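How to Set Up a Gear Assembly Bench With a Robot Arm (and Keep the People Around It Happy)

I've been building small planetary gear units at the Prolby shop in Flodham for a good while now, and last spring our bench went from all hands to a mix of hands and arm. People at our other sites keep asking how we went about it, so I'm writing it down the way I'd tell it over coffee! It's not a programming guide. It's for whoever has to work next to the thing every day.

Start with the parts. We keep ours flat on a plain gray top, plate with the hole in the middle, small spur gears with it, well clear of the fingers until they're wanted. If you're used to tossing everything in a heap like I was, this is your first new habit.

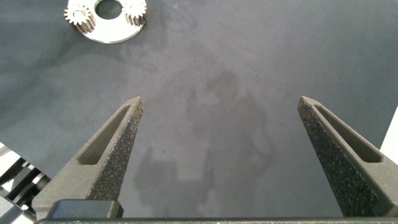
Page last changed: August

Step 1. Clear the bench and leave it clear

I used to have my coffee, a rag, two rulers and yesterday's paperwork on my bench. All of that moved to a shelf behind me. I grumbled for a week and then noticed I'd stopped losing gears under the rag, so fine, point taken. Put down your plate and gears, nothing else, and wipe the top at the start of each shift.

Step 2. Check the fingers before the first run

Our gripper fingers have a rough grip surface on the inside faces, kind of like sandpaper. Look it over every morning. You want the same gritty feel from the tip down to the base on both sides. Ours get brushed out with a dry paint brush (cheap one, the kind with bristles that fall out, so check for bristles too). Make sure the arm is stopped and locked before you put a hand anywhere near it. Yes, every single time, even if you've only got one fleck to pick off.

Step 3. Give each part its own spot

We agreed on a corner for the plate and the gears and everybody sticks to it, both shifts. Before that the morning crew liked the right side and the evening crew liked the left, and we burned half an hour at every handover moving stuff back. Write the layout on a card and tape it up.

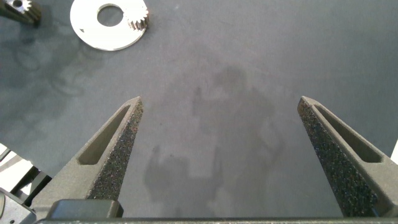 Step 4. Split the work out loud

Sit down with the whole crew and say who does what. For us the arm gets the repeat placements and we get inspection, odd sizes, and anything that comes back from the customer. The big batch on the Amano order was 1492 units, and I really did not miss placing all those gears by thumb. My wrists are so much better! What I did miss was the rhythm of it, the radio on and your hands just going. Plan for that. We swap jobs every 2 hours now so no one spends a whole shift staring at finished units.

Step 5. Train more folks than you think you need

At first only the day lead could restart the arm, and when it stopped at 4 p.m. we all stood there like we were waiting for a bus. Now everyone on the bench can do a basic restart. Look at the cables up by the wrist while you're at it. They need enough slack to loop as the arm turns, and you don't want one snagging on anything.
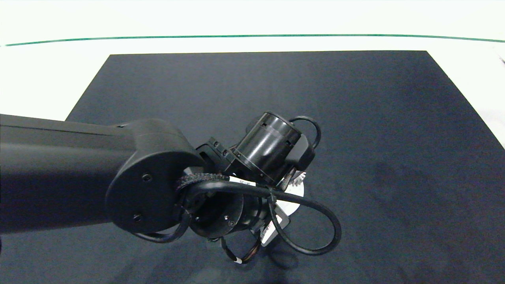
Over at Suvilent they wrote in to say that step 4 should come first, before anybody buys or bolts down a thing, because their crew only heard about the split after the arm was running and it took months to get past the bad feeling. I think they're right, so if you're still at the planning stage, start there and then come back up to step 1.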